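¿Ya doblan la ropa?

Última actualización: marzo

Sábado, nueve de la mañana. Yolandi Rampersad lleva media hora con la misma camiseta. La dobla, la deshace, la vuelve a doblar. Con una pinza en la mano, no con los dedos. Le pagan por eso, por enseñar.

La pregunta que traía yo era sencilla. ¿Pueden las máquinas hacer ya las tareas de casa? Respuesta corta: algunas, a ratos, despacio. La larga ocupa el resto de esta página.

Jekura, la empresa para la que trabaja Rampersad, tiene 3.805 demostraciones grabadas de cosas que cualquiera hace sin pensar. Colocar libros en una estantería. Cerrar un cajón. Recoger un calcetín del suelo, que es de lo peor, me dicen, porque un calcetín nunca cae dos veces igual. De todo ese material, 539 tomas son solo de toallas. Y con las toallas el robot se apaña. Con una sábana bajera, no. Se engancha en el elástico y ahí se queda, tirando.

«Con la bajera tampoco puedo yo», dice Rampersad. Se ríe. Vuelve a la camiseta.

En el taller la cosa cambia un poco. Jawad Mughal montó el año pasado una célula en Bromero, que fabrica herrajes para muebles, y la máquina mete bisagras en bolsas. 900 bolsas por turno cuando va fina. Una persona hace más, reconoce, pero la persona se aburre y la máquina no. El problema es cuando llega una caja de otro proveedor, con las piezas revueltas. Entonces hay que parar, avisar, esperar. Mughal calcula que pasa un tercio de la jornada mirando un brazo quieto.

Y luego el dinero. Nilley anuncia un brazo doméstico por 3.000 euros, sin instalación y sin la base con ruedas. Para vaciar el lavavajillas. Pregunté si distinguía una copa de un vaso. Que depende del vaso, me contestaron.

El método, eso sí, se ha abaratado mucho. Antes había que mover el robot a distancia, con mandos, una tortura. Ahora basta una pinza de mano con un marcador encima y alguien con paciencia.
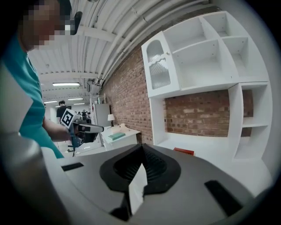
Lo que falta es variedad. Mughal insiste en esto: un modelo que ha visto cien cocinas se pierde en la ciento uno si el cajón abre al revés. Por eso en Jekura quieren grabar en pisos de verdad, con trastos, con niños por medio. Rampersad ya a ofrecido el suyo. De plazos no quiere hablar nadie. En Fallahi, que vende software para estas pinzas, me dijeron cinco años para la colada completa, lavar, tender, doblar y guardar. Mughal dice diez, y tender lo deja fuera.

Al mediodía la camiseta seguía allí. Tocaba pasar a los pantalones vaqueros, que pesan mas y resbalan menos.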